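Plevetbridge, June 17, 2024

PLEVETBRIDGE STUDENTS TEACH SIMULATED ROBOT ARM TO TIDY UP, DECLINE TO COMMENT ON OWN BEDROOMS

Plevetbridge College's robotics club has reached the final of the Cusen Cup, the schools' contest in which teams write the control software for a robot arm and let it loose on a simulated table full of clutter. The club goes through with 67 points and what the judges called "a very cautious gripper".
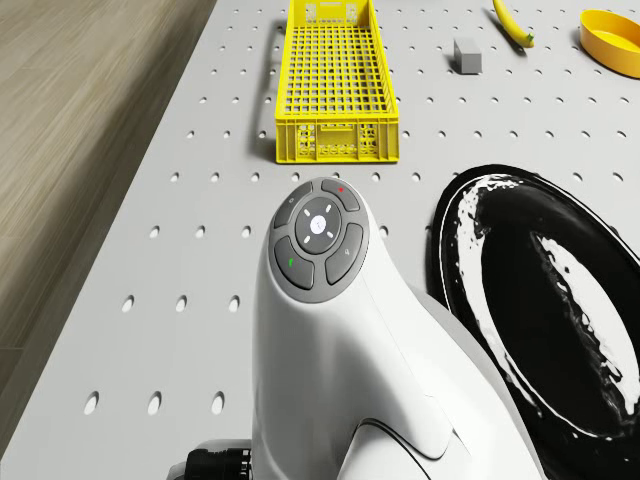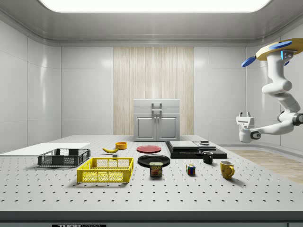
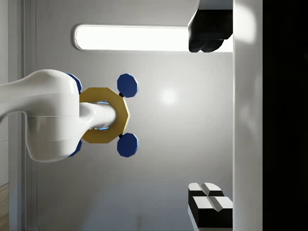 The simulated workspace used by the Plevetbridge team, in three views.

Teams are given the table, the arm and a list of jobs, and must then work out how to get the one to do something sensible with the other. Marks are given for putting things where they were asked to go. Marks are taken away for speed where speed ends in a collision, a rule the Plevetbridge team came to know well over the winter.

The club has 14 members, all aged between 15 and 18, and has been meeting in the old geography room since December. Before the semi-final they put their program through 400 trial runs, each with the objects shuffled into new positions. The banana was the hardest. It is curved, it rolls about in ways a box does not, and at one point it had its own page in the team's notebook, headed "Grievances".

"We thought the Rubik's cube would be the difficult one, but a cube is very polite. It has flat sides and it stays where you put it," said Muireann Corrigan, 17, who leads the planning group. "I now have strong views about bananas, and I didn't expect to be putting that on a university form."

Úna Doherty, who teaches computing and runs the club, said she was delighted with the result. "They argued for three weeks over how wide the gripper should open before it goes down. I have sat through staff meetings with less in them — and the students took minutes."

The final will be held at the Geraghty Hall, where each team will have 30 minutes to finish a set of jobs it has not seen before. Local software firm Cluvov is paying for the coach and, after some negotiation, the sandwiches.

Families and supporters are welcome to watch from the balcony. Entry is free. Cheering is allowed between rounds.

Press enquiries: Úna Doherty, Computing Department, Plevetbridge College. Members of the club are available for interview outside lesson times.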